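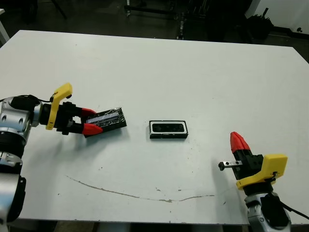
Meleo tray, black with white rim, on a white worktop. At left, a flat black part with a reflective strip on its top face.

Noda adds Meleo tray to its line of small-part packing supplies

Noda has released the Meleo, a small rectangular tray for storing and packing flat parts. The tray has a black body, a white rim around the opening and a separate dark insert at the bottom of the cavity. Orders open in July.

The Meleo replaces the Grotus, a single-piece tray that Noda will stop making when current stock is sold. The Grotus was black on all sides. Packing staff at several customer sites reported that the opening was hard to find when a black part was placed in it under low light. The white rim marks the edge of the cavity on both the long and short sides.

The insert lifts out and can be changed without replacing the tray. Noda will supply it in two depths at launch. The shallow version leaves the upper edge of a flat part within reach of the fingers. The deep version holds the part below the rim so that trays can be stacked. Stacks should be limited to 10 trays. Inserts made for the Grotus do not fit.

Parts may be packed bare, bagged or taped. Customers who wrap parts in clear tape before packing should measure with the tape on, including any overlap at the ends, and choose the insert from that measurement. A folded tape end that sits between the part and the cavity wall is the most common cause of a tight fit.

"The outside size stayed the same as the Grotus because customers already have shelves and cartons set up for it," said Ona Dambrauskienė, product manager at Noda. "The changes are the rim and the loose insert. A worn insert used to mean a new tray."

Before release, 86 trays were placed at the Pîrvu packing site for a trial lasting 60 working days. Trays were used on flat white worktops with the long side parallel to the front edge, the layout Noda recommends for hand packing. Two changes followed from the trial: the corners of the insert were rounded, and the lot number was moved to the underside of the tray.

The tray and insert can be wiped with a damp cloth. Solvent cleaners should not be used on the rim. Dust and grit should be cleared from the worktop before trays are set down, as particles caught under the base can scratch both surfaces.

The first production run is 338 cartons. Trays are sold by the carton with shallow inserts fitted, and deep inserts are ordered separately. Existing Grotus customers can request a sample tray with both inserts through their usual Noda sales contact.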